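Do we still need the keynote?

I watched the Liltwood stream from my kitchen this year, having decided in December that the ticket wasn't worth the airfare. Twelve talks over two days, and I'd struggle to name four of them.

The opening slot went to Hartmut Kuhlmann, who has been giving a version of the same speech since he left Jelley. The future is closer than we think, apparently, and it has a subscription tier. He ran 30 minutes over. The moderator let him, and the audience questions were scrapped to make up the time, so the one part of the morning that wasn't rehearsed never took place.

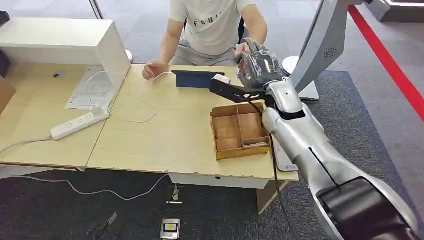 Organizers keep telling me the big stage is what people pay for. I doubt it. Charito Cruzado had 33 people in a side room for her session on failed product launches, and she answered questions until the next speaker asked for the lectern back. Anyone who has sat at a table with a robotic hand in reach of their own knows how much quicker the questions come than they do from row 40 of a ballroom. Why that needs defending at a technology conference, of all places, is beyond me.

Then there's the money. The pass was $600, with the recordings sold separately — and the sound on the free stream dropped out twice during Felicja Nowicki's talk, which was the one I'd tuned in for. I've written to ask whether her recording is any better. No reply yet.

Liltwood says next year's program will be "more participatory." They said much the same last year, and what we got was a polling app. I'll look at the schedule when it's posted, and I'll be counting the side rooms before I book anything.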